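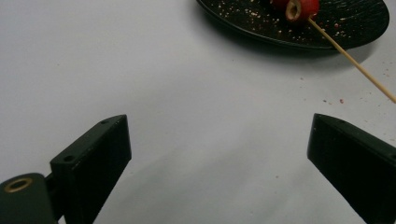 Zinero is the student project of the robotics club at the Vachon technical school, and for the new school year we are looking for 8 students who want to take part. Our subject this year is the handling of food at the table. This is more difficult than handling boxes or cubes, which we did in our previous project, Torik. A skewer is thin and lies half on the plate and half on the white table, the red piece on it is glossy, and the crumbs go everywhere. A person does not think about such things when picking up a snack. A robot has to learn them from many demonstrations, and our participants make these demonstrations with a gripper held in the hand.

What you will do

You will come to the workshop 2 times per week, in the afternoon, from September until the winter holiday. You will prepare the table, record demonstrations, check the recordings and mark the ones which are not good. Our goal is 2000 good demonstrations. At this moment we have 470. Later in the project, each participant can choose to work more on the mechanical part (fingers, mounting parts) or on the software. We will also go with the project to the Grevum student competition, and all participants will be named on the poster.

Whom we are looking for

You are a student in any year and any department. You do not need to know programming. It is more important that you are patient and have a calm hand, and that you write your notes so that another person can read them. If you have a food allergy, please tell us before you begin. Left-handed students are very welcome, as we have too few demonstrations from them.

What we offer

There is no salary. You receive 50 hours of practice, confirmed in writing, and you have access to the workshop also outside the project hours.

How to apply

Please write one page about yourself and why this work interests you, and leave it at the club office before the end of May 2019. Marks from school are not necessary. For questions please speak with Mircea Iordache, the project leader, in the workshop. Every applicant will receive an answer, also if the answer is negative.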